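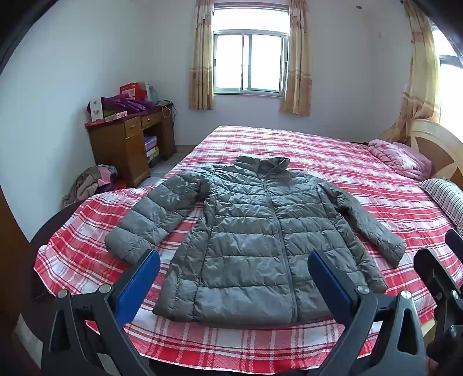
List: Tremstead Outdoor Repair and Storage
Subject: Re: Folding quilted jackets for the winter swap bins
Date: November 1, 2025

Olga Espinoza wrote:
> I have been trying to get my puffer down to bin size and I keep
> ending up with a ball. I lay it on the bed, do up the zipper,
> fold in the sleeves and roll from the collar. By the time I reach
> the hem it is full of air and will not go into the small bin.
> Rolling from the hem was no better. Should I be using one of
> those vacuum bags? Also, does the zipper go up or down for
> storage? The sheet that came with the Plusambridge bins says
> open, the old list notes say closed.

Olga,

Zipper closed. The old notes are right for anything that gets folded. With the zipper open the two fronts slide over each other, and the teeth end up pressed against the lining of whichever side is underneath. The Plusambridge sheet is written for hanging storage, where it makes no difference.

Your trouble is the direction of the roll. In a jacket with horizontal seams, each padded band is a tube running across the body. When you roll from collar to hem, or hem to collar, you push the air from one tube against the stitching of the next, and it leaks through the needle holes very slowly. The air needs to go sideways along the band. On jackets with long vertical seams between the front and side panels it has to cross those too, but there is only one on each side and it gets through well enough if you wait.

What I do with mine:

Lay the jacket front side up on a bed or other soft surface. A table works, but the jacket slides. Close the zipper all the way, then pull the hem square. The zipper will often run off at an angle after washing. Straighten it by tugging at the hem and the collar together, not by pulling on the slider.

Flatten the collar. If it is a stand-up collar, press the two ends together so the crease falls at the back and not beside the zipper.

Press from the zipper outward with your forearms, one band at a time, starting at the chest. The chest bands are usually narrower and go flat quickly. The wide ones near the hem hold most of the air and want a second pass.

Do the sleeves last. Press each one from the shoulder to the cuff, then fold it straight across the body. Put the second sleeve slightly lower than the first so the cuffs don't stack. Two cuffs on top of each other make the lump you are probably feeling in the middle of your ball.

Fold the sides in to the width of the bin, then fold up from the hem in 3 turns. Fold, don't roll. Hold each turn down for a count of 20 before making the next one. My finished bundle is 38 cm wide and sits in the small bin with the lid on, provided nothing else is in there.

On vacuum bags: fine for a move, poor for a whole season. I left a synthetic-fill jacket in one from spring until September and it had flat spots across the shoulders that took 2 cycles in the dryer with no heat to come back. Down recovers better but I still would not do it. If you need to save space, a cotton pillowcase tied at the neck gives you most of the benefit and lets the fill breathe.

Make sure the jacket is fully dry first. The outer shell can feel dry when the padding along the seams is still damp, so pinch the seams at the hem and the underarm before you fold.

McGrath's post on the Drorkdale stuff sacks is in the archive if you want to go that route. The sacks are good quality, but I find the fabric comes out badly creased, and shiny shells show it more than matt ones. The creases will mostly drop out after a night on a hanger.

Which size of small bin do you have? The older ones are shallower, and for those you will need one more turn at the hem.

--
To leave the list, send a blank message with "remove" in the subject line.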